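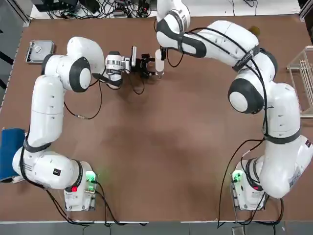 Finon cell, handover pose: right hand has the bottle, left hand open and waiting.

29 January 2022

OK, writing this up while I still remember the order of things, and so Ji-hoon Bang doesn't have to piece it together from my messages (sorry about those, I was typing with one thumb).

We had the bottle handover going nicely all morning. Right arm holds, left comes in, left closes, right lets go, left carries it off. Then on cycle 38 the left hand shut early, maybe a finger's width short of the bottle, and the program carried on as if it had a grip. Right let go. Bottle hit the table, bounced and went on the floor. And the left arm calmly did the whole carry move with nothing in it!

Reset, ran it again, and it did the same thing 2 cycles later. So I quit running and started reading the log.

What I found: the left gripper reports "object held" whenever the motor current goes over 116. I set that number back in June with the old fingers, the softer ones. These short black ones load up against their own stop when they close on nothing, so an empty grip looks the same as a full one. That part is my fault, I swapped the fingers and never touched the threshold.

It doesn't explain the early close though. For that I'm looking at the cable. There's a loop of it hanging under the left upper link, right down onto the table top, and at the handover pose I could feel it tugging when I moved the arm by hand with the power off. The right side is strapped much better. My guess is it drags, the arm lags, the lag trips the "arrived" check late or not at all, and the timeout closes the hand anyway. Why does the timeout close the hand?? I asked Ji-hoon and he says it came over with the Saliba code and he thought I wanted it. I did not.

Now the bit I'm less happy about. When the bottle dropped the second time I reached in for it. Both arms were live. Nothing touched me, but the left arm was still finishing its move and I had my sleeve over the table. Stop button first, then hands, every time. I've told the Drostside people the same thing often enough.

Changed so far:
Timeout now stops both arms and holds. No gripper motion.
Right hand won't open unless the left finger gap matches the bottle, current alone doesn't count.

Still to do:
Strap up that left cable loop, leave slack at the elbow.
Redo the threshold with the new fingers, closing on air and on the bottle.
Ask Distau if the wrist cable comes in a shorter length.

No more handover runs until the strap is on. Ji-hoon has the log file.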